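Recording two-handed glove sorting with hand-held grippers

Posted by Gülizar Işık
Last updated August 4, 2026

This page covers how we record and clean demonstrations for the glove task in Fallow. It is written for people who already have a tracked pair of grippers running and want to repeat our result, or add a soft-object task of their own. For the tracking install, see the Mamberg setup page first.

What the task is

Two knit gloves start flat on a table next to an open bin. The person picks up one glove, straightens it if needed, and puts it in the bin. Then the second. The episode ends when both gloves are in the bin and both grippers are clear of it.

It sounds easy, and for a person it is. For a policy it was the worst task in our first batch. Knit fabric folds under the jaws, the cuff catches on the bin rim, and a glove lying fingers-up looks very different from one lying sideways. Most of what follows comes from fixing those problems in the recordings before touching the model.

Before you start

You need the two grippers with their marker plates fitted, a head camera, a bin with low walls, and gloves of one plain color. Patterned gloves can wait until the plain ones work.

Check these first:

Marker plates are tight. If a plate moves when you push it with a finger, the recorded path will be wrong and you won't see it until replay.
Cables run back past your wrists and off the table. A cable that crosses the work area will drag a glove sooner or later.
The bin is lit inside. A dark bin interior hides the release.
Jaws open and close fully on both sides. Run the width calibration again if you swapped a gripper.

Step 1. Set the layout

Put the bin to one side and leave it there for the whole session. We kept ours on the left. Letting it stick out a little past the edge of the table is fine as long as it doesn't tip, and it frees up room for the gloves.

Lay the gloves flat with different headings. Change the headings between episodes. In our early sessions Custódio laid them out parallel every time, and the policy learned to reach for the cuff at one angle and nothing else. The layout script prints a new pair of headings before each episode - follow it even when it looks silly.

Step 2. Take the start pose

Hold one gripper in each hand near the front edge of the table, jaws pointing in toward the middle and marker plates up. Look down at the table so the bin and both gloves are in view. Hold still until you hear the tone. The trimming script uses that still period to find the start, and episodes without it get dropped.

In this start position one glove is turned sideways, with its cuff toward the bin, and the other points away from the person.
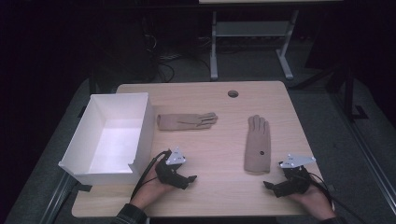 Step 3. Record the episode

Pick the glove closer to the bin first. Grip it at the cuff, with the jaws across the edge of the fabric. Lift straight up until the fingers hang free, then move over the bin. Lower before you open. Dropping from height works for a person but the glove lands in a different place each time, and the policy picks up the habit of letting go early.

Use the other gripper when the glove bunches up. Pinch the fingertips, pull lightly, let go. Don't do this on every glove or the model will do it on every glove.

If you miss a grasp, try again in the same episode. We keep up to two retries. Past that, stop and mark the episode as failed.

Step 4. Clean the set

Run the replay check and throw out anything with a tracking gap longer than 5 frames during a grasp. Gaps while moving through open space can be filled in.

We recorded 400 episodes and kept 378. Most of the dropped ones had a hand covering a marker plate.

Step 5. Train and check

Iman's config trains for 2000 steps before the first evaluation. Look at the cuff grasp first. If the jaws close above the fabric, the height offset between the gripper and its plate is probably wrong, and more data won't help.

Known problems

The policy still struggles when one glove lies on top of the other. Madalena is recording a separate set for that and it will get its own page.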